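News > Books > New fiction

Zieliński brings out family novel "Novia" after long delay

06/07/2019

The small publishing house Zieliński, from Galtdale, has now published "Novia", a family novel which readers of the house have been expecting since March. The book has 242 pages and is sold in paperback only. It is the first title of the house this year, and the second by the same author, whose earlier book of short stories is out of print.

"Novia" tells of four generations of one family in Istside, the old quarter of Galtdale between the railway and the river. The story begins with a great-grandmother who arrives there as a young bride, with one suitcase and a letter of recommendation to a baker. The neighbours do not learn to say her real name, and call her Novia. The name stays with her, and later it passes to her daughter and then to her granddaughter, although neither of them wants it.

According to the publisher, the novel was ready a long time ago, but the last part was written again from the beginning. In the first version the youngest of the family sold the house and left the town. In the printed version she keeps the house, at least until the last page, where the matter is left open. Readers who heard the old ending at a public reading in Istside library may therefore be surprised. 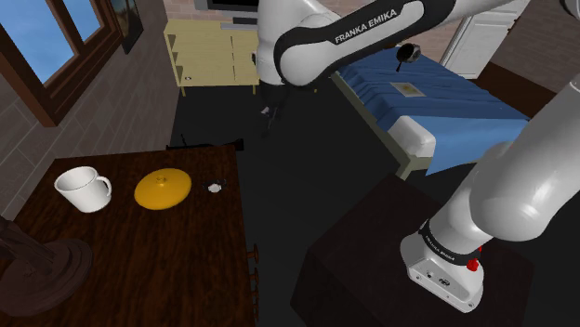

The novel moves between the rooms of the family house, and each of the four parts has the name of one room: the kitchen, the stairs, the workshop and the bedroom. The last part is the quietest. Most of it takes place during one night, while the granddaughter sits with her mother and listens to stories which she has heard many times before, but never in this order. The author does not describe the furniture very much, and it is easy to put a room of one's own there, with a bed under a blue blanket, as in the picture, and a dark wooden table near to it. Only the window is given in detail, as it looks out on the bakery where everything started.

There is also a little of the supernatural in the book. The great-grandmother can tell from the smell of the dough if a guest will bring good or bad news, and her son believes that the river takes back everything that was ever stolen from it. The author treats these things in a calm way. The characters accept them as they accept the weather, and the reader is not asked to decide. In the workshop part, however, a clock is repaired which nobody in the family has ever owned, and here some readers may wish for a bit more explanation.

The language is simple and the sentences are mostly short. Some words from the Istside dialect are used in the conversations, and there is a list of them at the end of the book, over two pages. It would perhaps be better to have this list at the beginning — many readers will find it only when they no longer need it.

The family tree is printed inside the front cover, and it is useful to go back to it in the second part, where two cousins have the same first name and one of them changes hers. The publisher has told us that a mistake in the tree, a wrong line between an aunt and her nephew, was found before printing and corrected. The dates of birth are left out on purpose, since one of them would give away what happens on the stairs.

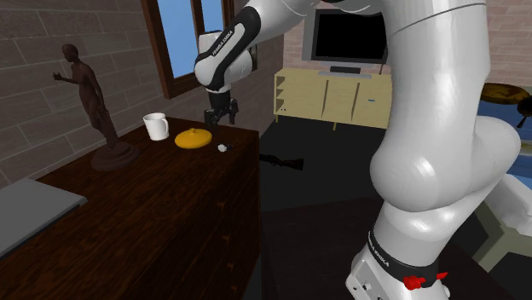

Franka Emika arm and gripper above the wooden surface.

For Zieliński the new book is an important one. The house started with local history and calendars, and came to fiction later. It still prints only 3 or 4 titles a year, and the calendars pay for a good part of the novels. Last year it published a crime story set in the Galtdale waterworks, which sold well in the town but was hardly noticed outside it. With "Novia" the house hopes to reach readers who do not know Galtdale at all, and for this reason the map of the quarter, which was planned for the first pages, has been left out.

Some people in Istside are sorry about that. Many streets in the novel have their real names, and it is possible to follow the walk which the bride makes on her first evening, from the station, past the coal yard and down to the river steps. The coal yard is now a car park. The bakery was also a real place, but it stood on the other side of the street and was run by a different family, as the author mentions in a short note after the last chapter. The note says too that the flood in the second part is put together from two floods, which happened in different winters.

The cover shows a pair of shoes on a doorstep, printed in dark green. An earlier cover, with a bride seen from the back, was used in the spring catalogue and can still be found on the pages of some booksellers. It is the same book, and those who have ordered it with the old cover will receive the new one.

A reading will be held in Istside library at the end of the month. The author will read from the kitchen part and afterwards answer questions. Entrance is free, but there are not many seats, and the library asks visitors to put their name on the list at the front desk. A second reading, in the main bookshop of Galtdale, is planned for the autumn. The exact day is not yet known.

An audio version is in preparation. It will be read by two voices, one for the older women and one for the younger. The publisher does not want to say yet when it will be ready. There are no plans for a translation at the moment, although the house has received a letter of interest from abroad.

"Novia" can be bought in bookshops or ordered directly from Zieliński. The library in Istside has bought 2 copies, and both of them are already out on loan.

Contact the books desk | © 2019 All rights reserved | Back to top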